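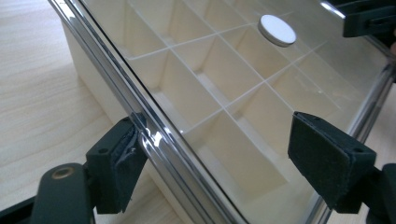 The Tomato That Ate My Summer
2/17/24

My seed catalogs arrive in the dead of winter, when my judgment is at its weakest. The ground outside is the color of old dishwater, and along comes a stack of glossy pages in which every tomato looks like it has its own lighting crew. I have never made a good decision under these conditions. Last year I made 28 bad ones and paid extra for fast shipping.

Most of them were tomatoes. I live in Denville, on a lot that gets sun in one long strip beside the driveway, and that strip can hold 8 plants if they like each other. They did not like each other. By June the Darus, a paste tomato sold to me as "compact," had leaned over the cucumbers and was making its way toward the car.

I should say I learned seed starting from the back of the packet, where the instructions assume you own a greenhouse and have very small fingers. Start indoors six to eight weeks before last frost, it says. Fine. Then it says to provide bright light, and my brightest windowsill is above the kitchen sink, where the seedlings spent their childhood stretching toward the neighbor's porch light and getting splashed with dish soap. They came up pale and leggy, like teenagers after a growth spurt, and fell over if I closed a drawer too hard.

I bought a shop light in the end. It hangs from two chains over a folding table in the basement, three inches above the trays, and I raise it a link at a time as things grow. This is the only piece of advice in this article I will stand behind. The heat mat was a nice idea, the spray bottle was a toy, and the little wooden markers grew more mold than the plants grew leaves. Write on plastic, in pencil. Marker fades, and you'll spend May guessing which tray is peppers.

Thinning is where I fail every year. You are supposed to snip all but the strongest seedling in each cell, and I stand there with the nail scissors feeling like a villain in an opera. So I don't snip. I pot up every last one, then I drive around in spring with a trunk full of tomatoes, leaving them on porches. People who used to wave at me have stopped.

The growers out at Plonberg, where I go in May to buy the plants I swore I would raise myself, claim to start 4000 seedlings a season and to thin without a flicker of remorse. Theirs are short and thick, with purple stems. I bought a Hashmi there last spring, a striped slicing tomato with a floppy habit, and put it next to three of my own basement children. It outgrew all of them by the Fourth of July and had the nerve to taste better too.

The new catalogs are on the kitchen table now. I've folded down only a few corners so far. There's a yellow cherry on page 12 described as "restrained," and I have measured the driveway, and the car could be parked on the street.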